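We've had the picking arm on the packing line at Nirotton since April, and people keep asking me whether it took anyone's job. It didn't, but the jobs have changed.

Before, ten of us stood at the benches putting parts into trays by hand. Now two of us set up each run on the computer first. We try the grip in simulation, change the angle, and try again. Marjan Nouri does most of this. She had packed for years and learnt the software in the evenings, which I think she should have been paid for.

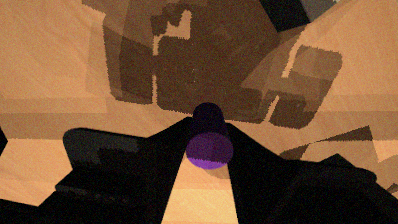 Filed under: Work

A purple, peg-like object with a dark top, between two black fingers on a wooden surface, is the sort of thing I look at before my first tea now. My wrists are better for it. My eyes are worse.

What I miss is the talking. Arlindo Honorato used to be at the next bench and we'd chat all shift. He's moved to goods in, and I see him at lunch if our breaks line up.

The managers want 25 more part types set up by winter. I've asked for a second screen and a proper chair. The chair has been ordered.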